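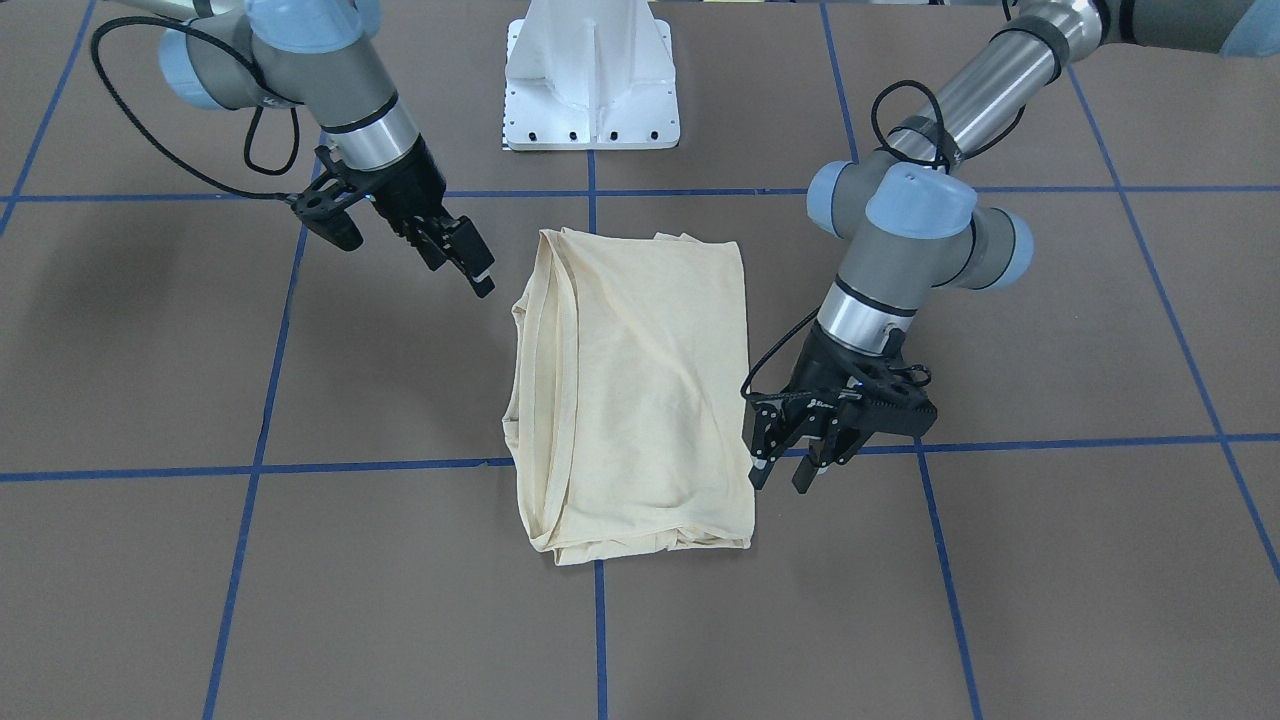

Laundry practice at the Skuvley club, two arms and one cream-colored cloth.

I came to the Skuvley robotics club expecting battle bots and got laundry – and I loved it! The contest is called Clamik, it's in March, and the kids have to fold clothes with two arms.

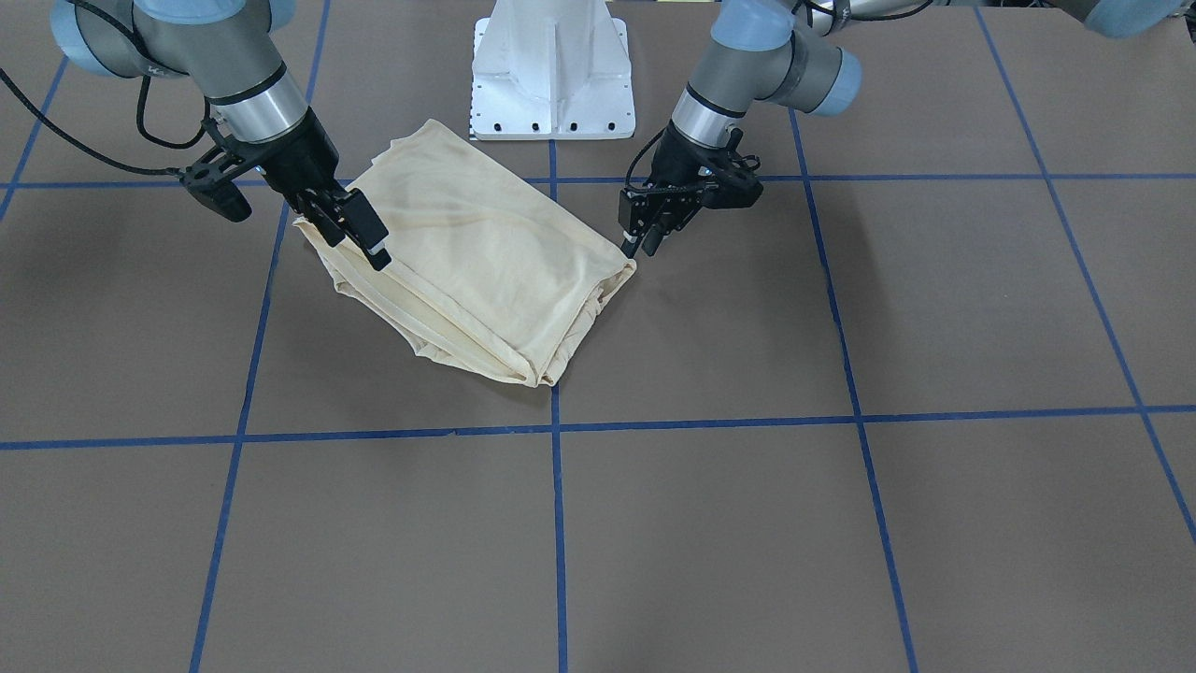 Corners are the hard bit, apparently. Grab too deep and you bring up every layer at once, which the team had done 46 times by their own log (they keep a very grumpy log). 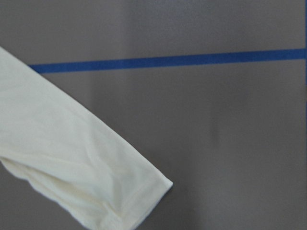

Sleeves are worse, according to Zakhar Horobets, and he'd happily swap them for a stack of towels.

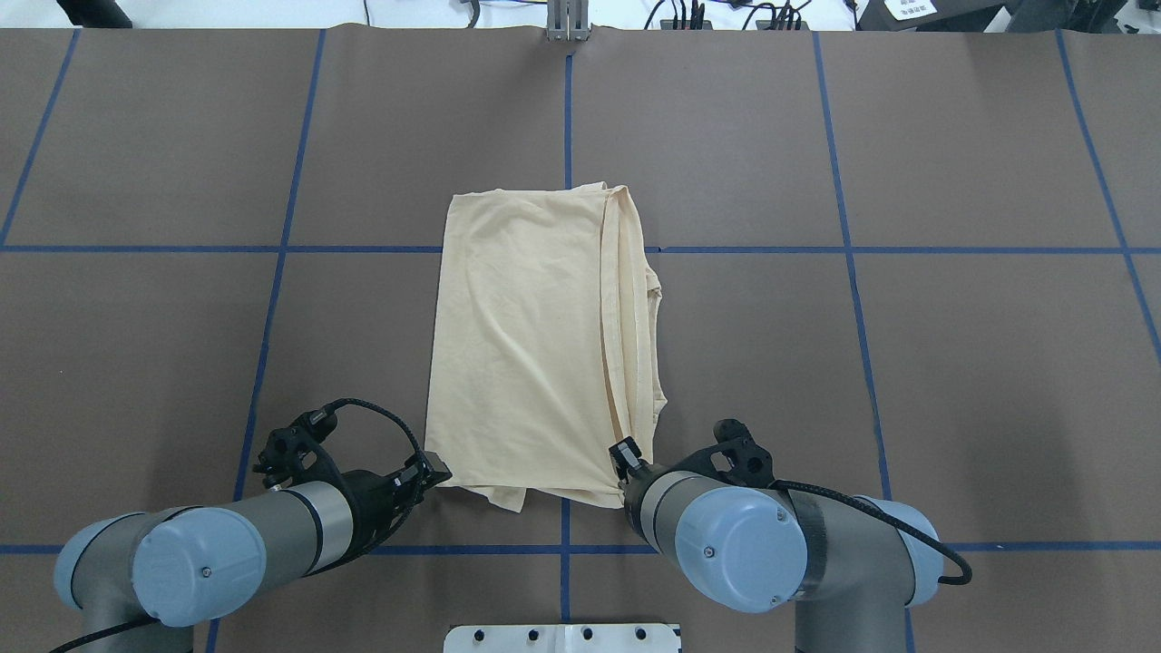

I stayed until 9, way past dinner, arguing about hems with teenagers.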